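Two Bins and a Hairbrush: Inside the Picking Club at Droltimmont
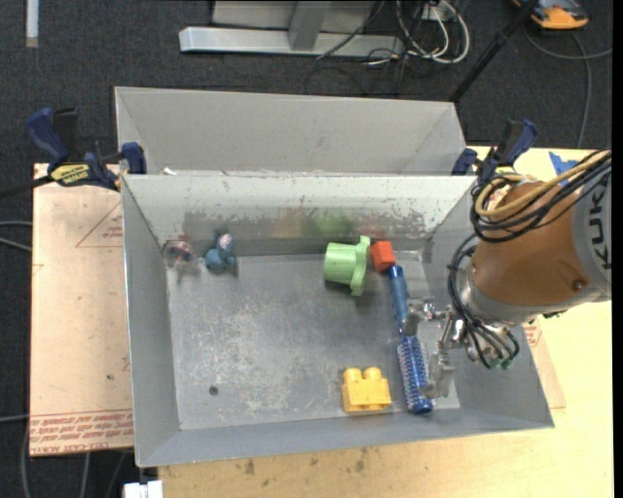

The KUKA over the front bin at the Droltimmont picking club, with the hairbrush still to go.

Second floor, end of the hall, past the vending machine that only takes coins. You hear the club before you find it. Arm motors, somebody's playlist, a long groan when something drops.

The Droltimmont picking club has 22 members on paper. Fewer in August. Most are second-year students, a couple are still in high school and come over by bus. They have one job until the Diturora Open: get a robot arm to reach into a bin of junk, take hold of one thing, and move it to the bin next door. Then do it again. Then again, faster.

Sounds easy. Spend an afternoon there.

The objects are toys and household stuff, small, cheap, awkward on purpose. A yellow building brick with two studs is the warm-up. The blue hairbrush is the one they argue about. Bristles on one end, handle on the other, and the software can't decide which end it likes. In March the team threw out their whole grasp planner over that brush and started fresh, which cost them three weeks and, one student told me, most of a chemistry grade.

The new planner is called Stullix. Written in-house, mostly at night. It looks at the pile, scores a bunch of possible grabs, picks the best one and goes. When it's wrong it marks the try as a miss and moves on. The log on the wall monitor read 3312 tries the day I visited. They want a lot more before the contest.

"The arm is the easy part," says the team lead, a mechanical engineering major who asked me to leave names out becuase the whole group did the work. "It goes where you tell it. Telling it is the hard part."

The bins are metal with sloped sides, clamped down to a wood table with blue bar clamps. The clamps came after a bad night in spring when the front bin slid and every position in the code was suddenly off. Now there's a rule. Touch a clamp, redo the calibration, no exceptions. Takes 20 minutes and everyone hates it.

Cables are the other sore subject. Black ones, yellow ones, looped over the wrist of the arm and down to the gripper. Twist the wrist too far and they pull. So the software has a limit on it now, and some grabs that would work on paper are simply off the list.

Money is tight. The club gets $2000 a year from the Haque fund and it goes to gripper parts first. Fingers bend. Linkages wear out. Snacks are paid for out of pocket.

What happens at Diturora? Teams get a box of objects they've never seen, tipped into the bin by a judge. Points for each clean move, points off for drops. Last year the club came in near the bottom, the gripper quit halfway thru the second round and they spent the rest of it with a screwdriver. This year they're bringing a spare.

I stayed till almost seven. The last thing I watched was the brush. First try, slipped off the handle. Second try, same. Third one it came up crooked, hung there, made it over the divider and landed bristles down. Somebody yelled. Somebody else was already reaching for the keyboard to queue the next run.

New members can sign up the first week of fall term. No coding needed, they say, but bring patience, and closed shoes.

Posted 2019-08-12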